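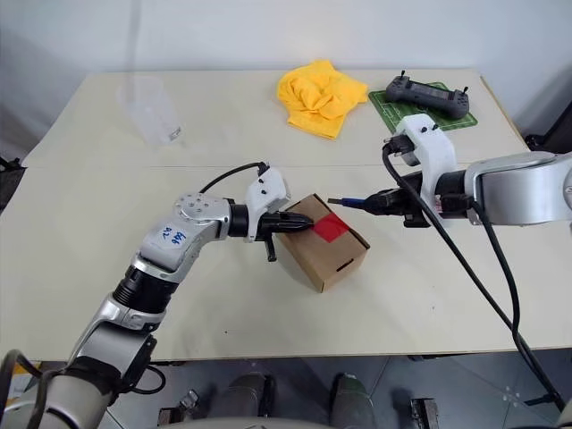 Aufstockung auf 60 Mannschaften - was soll das bringen?

Forum > Fußball international > Verbände und Wettbewerbe

Kantersieg_ade
Jetzt ist es also durch, der Claronport-Cup wird ab der nächsten Ausgabe mit 60 Mannschaften gespielt. Begründung laut Mitteilung: "mehr Chancen für kleinere Fußballnationen". Ich lese das zum dritten Mal und finde immer noch keinen Satz darüber, wer die zusätzlichen Spiele sehen will. Schon bei der letzten Ausgabe waren beim Vorrundenspiel in Gotovitz 805 zahlende Zuschauer im Stadion. Gegen einen Gastgeber! Mir kann keiner erzählen, dass das mit noch mehr Gruppen besser wird.

Außerdem würde ich gern wissen, wann das alles stattfinden soll. Im Januar, wie bisher? Da streiken die Vereine jetzt schon.

linksfuss_71
Das mit den 805 kommt hier in jedem zweiten Thread. Anstoß war um 14 Uhr, an einem Arbeitstag, bei strömendem Regen, und die Karten gab es nur online. Am Abend war im selben Stadion deutlich mehr los. Kann man gegen die Aufstockung sein, bin ich teilweise auch, aber dann bitte nicht mit dem einen Spiel.

Kantersieg_ade
Dann nimm halt ein anderes. Drirna gegen Wanigasekara, Abendspiel, trocken, 2000 Leute in einer Schüssel, die für ein Vielfaches gebaut ist. Und das war immerhin das Spiel, in dem es um den Gruppensieg ging.

Grätsche
Drirna - Wanigasekara war für mich das beste Spiel des ganzen Turniers. Drirna liegt zurück, spielt ab der Roten Karte zu zehnt und macht in der Nachspielzeit noch den Ausgleich. Ohne die letzte Aufstockung wären die gar nicht dabei gewesen. Genau wegen solcher Mannschaften schaue ich das überhaupt noch, die üblichen Halbfinalisten kenne ich auswendig.

Zuschauer sind ein Argument, ja. Aber die Preise haben die Organisatoren gemacht, und die waren für viele Leute vor Ort schlicht nicht bezahlbar.

Pfostenbruch
Zitat von Grätsche: "Ohne die letzte Aufstockung wären die gar nicht dabei gewesen."

Woher weißt du das? Drirna war in der Qualifikation Gruppenzweiter mit der besseren Tordifferenz. Nach dem alten Modus hätten sie ein Entscheidungsspiel gehabt. Vielleicht hätten sie das gewonnen. Wird immer so behauptet, nachgerechnet hat es bisher keiner.

Grätsche
Stimmt, Entscheidungsspiel, hatte ich vergessen. Ändert an meinem Punkt aber wenig, auswärts hat Drirna in der Quali kein einziges Mal gewonnen.

Pfostenbruch
Das Entscheidungsspiel wäre auf neutralem Platz gewesen.

TribüneNord
Mich stört etwas anderes. In der Mitteilung steht was von 600 akkreditierten Journalisten und "Rekordinteresse". Akkreditiert heißt doch erst mal nur, dass jemand ein Formular ausgefüllt hat. Ich war in Gotovitz bei zwei Spielen, direkt über der Pressetribüne, und die war bei beiden halb leer. Wenn man schon mit Zahlen wirbt, dann mit welchen, die irgendwas aussagen. Einschaltquoten zum Beispiel. Da hört man seit dem Finale nichts mehr, und das macht mich misstrauisch.

Zum Modus steht auch nichts Brauchbares drin. "Die besten Gruppendritten" sollen weiterkommen. Wie viele? Nach welchen Kriterien, wenn Punkte und Tore gleich sind? Beim letzten Mal gab es am Ende eine Auslosung, und bis heute hat man uns nicht erklärt, warum der direkte Vergleich nicht zählte.

linksfuss_71
Weil die beiden in verschiedenen Gruppen waren. Da gibt es keinen direkten Vergleich.

TribüneNord
Ich meine die Auslosung in Gruppe C. Gleiche Gruppe, direktes Duell 1:1, danach Fairplay-Wertung, und da hatten beide gleich viele Karten. Angeblich. Ich habe bei einer Mannschaft eine Gelbe mehr gezählt.

linksfuss_71
Ok, die hatte ich nicht auf dem Schirm. Die zusätzliche Gelbe war gegen den Trainer, soweit ich weiß. Zählt die mit?

TribüneNord
Im Reglement steht "Mannschaftsverantwortliche eingeschlossen". Für mich klingt das nach ja.

Eckfahne_quer
Ihr diskutiert über Gelbe Karten für einen Trainer, und die ziehen das Ding seelenruhig durch. Mehr Teilnehmer, mehr Spiele, mehr Fernsehgeld, dazu ein paar Verbände, die bei der nächsten Wahl dankbar sind. Der Rest ist Deko.

Grätsche
Kann sein. Belegen kannst du das mit der Wahl aber auch nicht.

Eckfahne_quer
Muss ich auch nicht, ich bin kein Gericht. Wart einfach ab, wer die Austragung nach Claronport bekommt.

Kantersieg_ade
Zurück zum Termin bitte. Hat irgendwer was gelesen, ob es beim Januar bleibt? Auf der Verbandsseite steht nur "Anfang des Jahres", und der Spielplan-Link führt ins Leere.

Pfostenbruch
Bei mir auch.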